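# «Un edificio viejo te enseña a venderlo si le prestas atención»

Simone Godoy llega a la cita con un manojo de llaves en una mano y un metro láser en la otra. Quería enseñarnos el portal de Tramside antes de hablar de nada más, y la verdad es que se entiende: la antigua cochera de tranvías conserva la escalera de hierro, los azulejos verdes y una claraboya por la que entra una luz estupenda a media mañana. Ahora son 24 viviendas en alquiler de larga duración, todas con contrato firmado, y ella las ha comercializado una por una.

«Yo venía de vender obra nueva en la costa, pisos que se enseñan sobre plano, con el mismo folleto para todos», cuenta mientras subimos. «Y de repente me encuentro con un edificio en el que no hay dos cocinas iguales. ¡Me volví loca de contenta!»

El encargo le llegó a través de Drellent, la gestora que compró la cochera cuando llevaba años cerrada. El arquitecto, Iason Lambrakis, decidió respetar los muros de carga, y de ahí salieron plantas rarísimas: un dormitorio con forma de cuña, un baño al que se entra por el pasillo de las antiguas taquillas, un salón con dos alturas. Godoy recuerda la primera reunión con una sonrisa enorme. «Iason desplegó los planos y me preguntó si aquello se podía alquilar. Le dije que me diera las llaves una semana. Me llevé una silla plegable y fui pasando un rato en cada piso, a distintas horas, para saber dónde daba el sol y dónde se oía la calle.»

De aquellas tardes salieron unas fichas escritas a mano que todavía usa. En ellas apunta cosas que casi nunca figuran en un anuncio: si cabe una mesa de comedor de verdad, si la lavadora se oye desde la cama, cuánto tarda en salir el agua caliente. Las enseña tal cual a quien viene de visita, con lo bueno y con lo malo.

«El 3.º C es oscuro por la mañana y lo pongo en la ficha», explica. «Lo alquiló un músico que trabaja de noche y está feliz. Si lo hubiera escondido, habría venido otra persona y se habría marchado a los tres meses.»
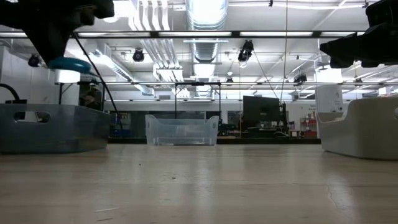 **Texto: Fulvio Barbieri** | 2021-01-23 | Vivienda y barrio

El precio es el asunto que más preguntas despierta, y Godoy no lo esquiva. Los estudios de la planta baja salieron a 650 euros al mes con los gastos de comunidad incluidos, una cifra que costó defender ante la propiedad. «Querían separar los gastos para que el anuncio pareciera más barato. Yo insistí en una sola cantidad, porque la gente hace sus cuentas a final de mes y quiere saber qué le queda.»

¿Y las visitas? Aquí se anima todavía más. Nunca dura ninguna menos de 30 minutos, aunque el piso se recorra en cinco, y el resto del tiempo lo dedica a pasear por la manzana: la panadería, la parada del autobús, el patio de la escuela (que a la hora del recreo hace bastante ruido, y también lo dice). «Alquilas una casa, pero bajas a la calle todos los días. Me parece rarísimo enseñar una cosa sin la otra.»

Kęstutis Raudsepp fue de los primeros en firmar y vive en el último piso, debajo de la claraboya. Nos lo cruzamos en el rellano y se apunta a la conversación con muchas ganas. «Simone me hizo volver un día de lluvia», recuerda. «Yo ya estaba decidido, pero ella quería que oyera el agua sobre el cristal antes de firmar. Me encantó, dicho sea de paso. Duermo como nunca.»

No todo salió a la primera. El local de la esquina, pensado para una cafetería, estuvo vacío hasta que Stavros Sotiropoulos propuso abrir un taller de encuadernación con escaparate a la calle. Drellent dudaba del plazo del contrato, Sotiropoulos pedía más años para amortizar la reforma, y la negociación se alargó hasta mayo. Godoy hizo de puente entre unos y otros y habla de aquel acuerdo con más orgullo que de ningún otro. «Hay vecinos que bajan a ver cómo cose los cuadernos. ¡Eso no lo pone ningún plan de negocio!»

Su próximo proyecto se llama Drolby y está al otro lado del río: un antiguo almacén de semillas, con los techos altísimos y una fachada de ladrillo que, según ella, pide a gritos una limpieza. De momento solo hay licencia para la primera fase, y prefiere no dar fechas. Lo que sí tiene es la silla plegable en el maletero.

«Fui el domingo por la tarde y me quedé hasta que anocheció», dice, ya en la puerta, buscando la llave del portal entre todas las demás. «Hay una ventana al oeste en la segunda planta que es una maravilla. Todavía no sé si será un salón o un dormitorio, eso lo tengo que hablar con Iason.»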